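4.3 Almacenamiento de bebidas envasadas y rotación de existencias

Esta sección se aplica a los puntos de servicio que utilizan el programa de inventario Oltum con el módulo de despensa activado.
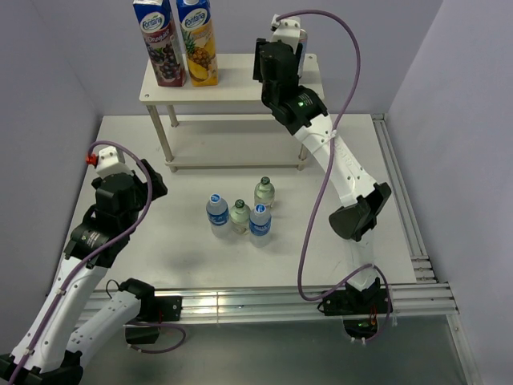
Antes de dar de alta un producto, compruebe que la ubicación de destino figura en el menú Almacén > Ubicaciones. Si no figura, créela según lo indicado en el apartado 4.2. El programa no admite productos sin ubicación asignada y descarta el registro al cerrar la sesión.

4.3.1 Alta de un producto

1. Abra Almacén > Productos y pulse Nuevo.
2. Introduzca el código del artículo. El campo admite letras y cifras, sin espacios.
3. Seleccione la familia. Para zumos y néctares, elija la familia 241; para refrescos con gas, la familia que haya definido el administrador.
4. Indique el volumen por unidad y el número de unidades por bulto.
5. Introduzca la fecha de consumo preferente del lote. Si el bulto contiene lotes distintos, registre cada lote por separado.
6. Pulse Guardar. El estado del producto cambia a Pendiente de ubicar.

Nota: el código no se puede modificar después de guardar. Para corregirlo hay que anular el registro y crear otro.

4.3.2 Colocación

1. Limpie la superficie de la balda y déjela secar por completo.
2. Coloque los envases en posición vertical, con el tapón hacia arriba y la cara principal orientada al frente.
3. Sitúe delante las unidades con la fecha más próxima.
4. Deje libre el borde anterior de la balda para la etiqueta de ubicación.
5. En el terminal, lea la etiqueta y confirme con Ubicar.

PRECAUCIÓN: no apile envases de cartón abiertos ni los deje a temperatura ambiente. Una vez abierto, el envase pasa a la cámara – también durante el servicio – y se consume en el plazo que indique el fabricante.

PRECAUCIÓN: no supere la carga máxima que figura en la placa de la estantería. Los modelos Hetport instalados antes de octubre no llevan placa; consulte la ficha entregada con el mueble.

4.3.3 Aviso de caducidad

El aviso se activa de forma predeterminada 20 días antes de la fecha registrada. Para cambiar el plazo:

1. Abra Configuración > Avisos > Despensa.
2. Seleccione la familia de productos.
3. Escriba el número de días. El valor mínimo es nueve.
4. Pulse Aplicar y cierre la ventana.

El cambio afecta únicamente a los lotes registrados a partir de ese momento. Los anteriores conservan su plazo, salvo que se marque la casilla Recalcular lotes existentes. En almacenes grandes, el recálculo puede bloquear el terminal durante varios minutos – conviene lanzarlo fuera del horario de servicio.

4.3.4 Mensajes de error

Error 1057: la etiqueta leída corresponde a otra zona. Repita la lectura; si persiste, imprima de nuevo la etiqueta desde el menú Ubicaciones.

Lote duplicado: ya existe un registro con el mismo código y la misma fecha. Sume las unidades al registro existente con la función Ampliar.

Sin conexión: el terminal guarda las lecturas en memoria y las envía al recuperar la red. No apague el equipo mientras el indicador parpadee.

Revisión técnica: Dirceu Furtado. Adaptación al español: Diane Desjardins. Abril de 2026.

Continúa en 4.4, Baja de productos y mermas.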